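Three hundred twenty-one and counting

Okay, so it's the last day of the year, I have a cup of barley tea and a plate of cookies next to me, and I've been meaning to write this up since September. If you've been reading for a while you know I spend my days at Skotska, where a small bunch of us are trying to get a pair of robot arms to do tabletop chores by learning from people. My mother thinks I program them. I don't! I drive them, for hours, and I save what happened, and then a model chews on it overnight. I love it more than any job I've had.

Today we closed out the year at 321 good episodes for the current set. The target is 3,000. I know how that looks. But I remember when we had 31, and half of those had me saying "oops" on the audio track (we have since turned off the audio track).

A few people asked in the comments what an episode is and why I keep going on about "good" ones, so I'll start there and then wander.

An episode is one try at one small job. Push the box to the middle. Pick up the cube. Put the cube on the box. I press the pedal, everything starts recording: what each camera sees, where every joint is, how far open the grippers are, what I told the arms to do. I do the job, I press the pedal again, it stops. Most of them are shorter than a TV commercial. Then I reset the table, which takes longer than the episode did, and go again.

The resetting is the real work. If I put the box back in the same spot every time, the model learns that spot. It doesn't learn the box at all. We found this out with our very first policy in September, which drove straight to where the box usually was and closed its fingers on air with total confidence. I laughed so hard I had to go stand in the hallway. Then I had to redo a week of collecting, and I laughed less.

So now there's a shuffle script. It's called Zilell, don't ask me, it was named before I got there. Before each episode it pops up a rough position and an angle for each object, and I set things up by eye to match. I used to fight it because I thought I was perfectly good at being random on my own. I am terrible at being random. Sun-ja Seol plotted all my early box positions on one chart and they made a neat little oval right where my hand comes down naturally when I'm standing on the left side of the table. I had been so sure I was spreading them out!
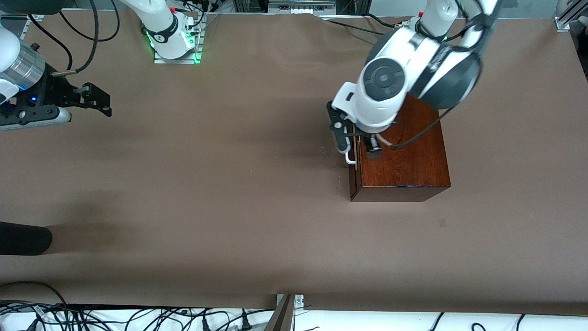 The other thing I learned the slow way is that boring is fine but hesitant isn't. When you're driving two arms, there's this temptation to stop and think halfway down. You get close to the thing, you hover, you decide you don't like your angle, you back off a little, you go again. For me that's just being careful. For the model, it's a lesson in hovering. Our second policy hovered beautifully. It would come down near the object and hang there, trembling slightly, like me at the top of a diving board.

What fixed it was practicing without recording. I do a few dry runs of whatever the day's job is, pedal off, until my hands stop asking questions. Then I record. If I hesitate for real in the middle, I finish the job anyway, but I mark it, and it goes in a separate pile. We don't throw that pile out. Sun-ja thinks there's value in it for teaching recoveries and I think she's right, but you want to know which pile you're pulling from.

Which brings me to mistakes, my favorite topic. There are two kinds, and it took me a long time to see the difference. Say the cube slips while I'm closing on it, and I open up, shift over, and get it on the second go. Wonderful! Keep it! The robot is going to slip too, someday, and it had better have seen somebody deal with it. But say I bump the table with my hip, or I forget which arm is which and wave the wrong one around for a while. That teaches nothing to anybody. Out it goes.

I still mix up the arms, by the way. The robot's left and my left are the same when I'm sitting behind it and opposite when I'm looking at it from the front, and I check the footage from the front. I have a sticky note on my monitor that just says THE ROBOT'S LEFT. It helps up to a point.

Now the cameras, because somebody wrote in wanting to know if one from overhead would be enough. We tried! For the first couple of weeks we trained on the one fixed view only. It's great for knowing where everything is on the table. But the moment an arm reaches in to grab something, the arm is between the camera and the thing it's grabbing, so right when the model most needs to see, it's looking at a big white elbow. I'd never noticed, because while I'm driving I just lean over and peek around. The model can't lean.

The wrist view is the opposite. It has no idea about the rest of the table, but it stays with the fingers all the way in. You get the fingertips at the bottom of the picture, always in the same place, and the world slides around past them. I watch those recordings more than any others now. You can tell in a second if the approach was lined up, and you start to notice things you'd never notice standing up, like how much of what the camera gets is really shadow.

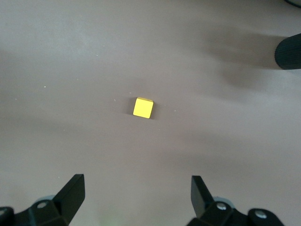
Yellow cube from the right wrist camera, fingers open, still a little way to go.

I want to stay on shadows a minute. I used to think of them as an annoyance. The arms throw these big soft ones, and they move whenever the arms move, so the same stretch of table can be light in one episode and dark in the next with nothing else different. My instinct was to add lamps until they all went away. I'd already been looking at lamps on my lunch break. Sun-ja talked me out of it. Her argument was that wherever this thing ends up working, there will be shadows, and if we scrub them all out of the training set, the first one it meets is going to look like a hole in the table. So the shadows stayed, and I now go out of my way to come at the cube from different sides so they fall differently. Our success rate on the cube went up after that. I can't prove it was the shadows (we changed the learning rate the same week, sigh) but I'm choosing to be happy about it.

Same with specks, more or less. There's always a bit of dust or fluff on a work table. I wipe down in the morning and then I leave it alone. If the model can be thrown off by lint, I'd like to find that out early.

Labels! I almost forgot labels. Every episode gets a sentence written by a person, and for this set the person is mostly me. At first I typed "pick cube" every time, since that's what I was doing. Then we hooked up the language side and it turned out very literal about "pick cube" and baffled by "grab the yellow one." So now I write them the way I'd say them out loud to somebody across the room. "Get the yellow cube." "Pick up that little yellow block." "Hold the box by the corner nearest you." I do them in batches at the end of the day, while I still remember, with music on. It's weirdly one of the nicest parts of the day. You rewatch everything you did, sped up, and you write it a little sentence.

We keep it all in a tool called Codent, which does the syncing between cameras and joints and lets you scrub through everything on one timeline. I complained about it a lot in the fall. It used to let the wrist cameras drift behind the joint readings over a long session, so the fingers would close in the data before they closed in the video. I lost 100 episodes to that before anyone caught it. One hundred! I was so mad I went home and cleaned my entire oven. It's fixed now, and there's a check that runs at the start of every session where I open and shut each gripper a few times and it compares the two. It takes no time at all and I will never skip it.

If you're thinking of doing something like this yourself, at home or at school, with one cheap arm or whatever you've got, please do! Start with a single object. Record a small set and train on it right away, before you've collected a mountain, even though you know it'll be bad. That first bad policy told me more about my habits than any amount of reading did. And write down what you changed and when, on paper if you have to. I have gaps in my notes from October that I still can't explain.

Next up is the handover, where one gripper passes something to the other. I've been trying it with the pedal off and so far I'm dropping it plenty, but there was one pass yesterday that went so smoothly I yelled. Sung, which is our name for the next model (bigger, slower to train, everyone's very excited), is supposed to get its first run on the full set once I hit the target. So I have some driving to do.

Thursday, December 31, 2020. Happy New Year, everybody. I'm going to go finish these cookies, and if anyone has a good playlist for labeling, please leave it in the comments.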